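Research / About the Group
Search this site Search
2 min read

About the Javus group

Javus is the manipulation research group at Iklow. We study how robots can learn to handle cloth and other soft things from people who do the job by hand. Dariusz Krawczyk leads the group.

Our main method is handheld demonstration. A person holds a gripper in each hand and does the task at a table, and the position of both grippers is recorded throughout. No robot is needed at this stage. The recordings are then used to train a policy that runs on a two-arm robot in the next room.

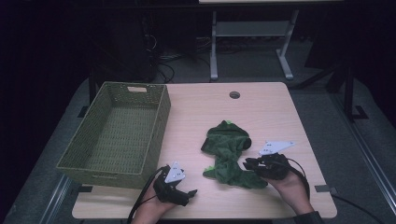
HOW WE WORK

Clothing is our main test material. A plush garment with a hood bunches up differently each time it is put down, so a fixed sequence of moves won't do. Tracking marker plates sit on top of both grippers, and we check them before each session.

For our Sosus study we collected 2000 demonstrations of putting clothes into a basket. We held back 200 garment positions for testing, and the robot finished the task in 176 of them. Most of the failures came from the first grasp, where the jaws picked up one layer of fabric and lost it on the lift. We are now working on that step with a second set of recordings, under the name Štefanec.

Group meetings are on Tuesday and are open to students from other labs. Write to the Iklow front office if you would like to attend or try the grippers yourself.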